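Niretti open day: how a grocery run becomes a training set
4/23/24

Niretti held its second open day at the Metard site, and the company's data lead agreed to answer questions between two demonstrations. Her group supplies recordings of people doing ordinary jobs, shopping among them, to teams building robots for stores and homes.

"We record from head height," she said. "The robot's camera will sit at head height, so the hands have to appear where its arms would appear."

The current library holds 1623 accepted recordings. The target is 3000 by November. Grocery aisles take up a large share of it, and the visitors spent most of the first session on those.
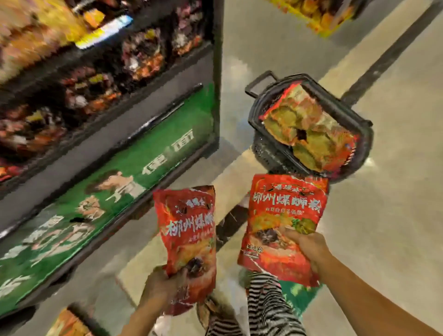

Soft packaging is the hard case, she said. A box keeps its dimensions when it is gripped. A bag folds, and the printed name folds with it. "The label reader wants a flat front. The grasp planner wants a corner it can hold. Those two requests conflict, and a person settles it without noticing."

Annotation is done in Griltura, a tool written in-house by an engineer named Đỗ. Each recording gets two passes, one for the hands and one for the objects. Disagreements go to a third reader.

Asked when a machine would fill a basket unaided, she declined to give a date. In the second demonstration the arm moved bagged rice from a shelf to a bin. It was slow, and one bag had to be reset by hand. "That one gets logged as a failure," she said, and went to log it.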